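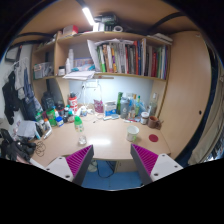
Ticket 426 – Desk tidy task: mug and bottle pickup failing
Product: Deltia task runner
Site: Drullton test apartment
Opened: 12/3/25
Status: open, partial workaround
Priority: normal

Problem
The "clear desk" routine does not finish on a desk in normal use. The job is to move the mugs to the kitchen tray, stand the bottles together at the back and leave the papers alone. It passes on the bare bench. On the real desk it stops with "no stable grasp" or "path blocked".

Setup
Two-finger gripper, ribbed fingers, stock pads. Planner is Pitano, August build. Overhead lamp on. Books and papers on the shelf are outside the work area and should be ignored.

Log
Run 1. White mug with the green handle, handle toward the front. Planner chose a rim grasp, then rejected it. Stopped.

Run 2. Same mug, handle grasp forced. Lifted and placed on tray. OK.

Run 3. Clear bottle with green cap. Depth drops out on the lower half where the plastic is transparent. Target point landed behind the bottle. Stopped by operator.

Run 4. Same bottle, lamp off. Better, but the label was still the only part with good depth. Grasp at label height worked.

Run 5. Reddish-brown mug at the back right, close to the side panel. Path blocked. There is a small jar right next to it on the left, so the fingers have no room to open on that side.

Run 6. Removed the jar by hand, repeated. OK, slow.

Run 7. Cables on the desk at the back, under the socket. Classified as "object, graspable". Operator stopped it before contact. This one worries us more than the mugs.

Comment from support
Please set the cable area as a no-go zone for now. The lamp glare on the desktop is a known cause of bad depth. Matei filters help with glare but do nothing for clear plastic – keep the grasp height on the label.

Reply from site
No-go zone added. We ran a batch of 106 pickups with the filter on and the grasp height fixed. 8 failed, 5 of them on clear bottles. Items standing in a crowd were left out of the batch, so the number looks better than it should.

A person clears this desk in a couple of minutes. We still move things apart by hand first, and at that point most of the chore is done. We would not tell a customer it can tidy a desk yet. Moving one mug with space on both sides is fine.

Next steps
– Retest rim grasp with the mug handle turned to the side
– Ask Pitano for a "push neighbor aside" step
– Keep ticket open until cables are classified correctly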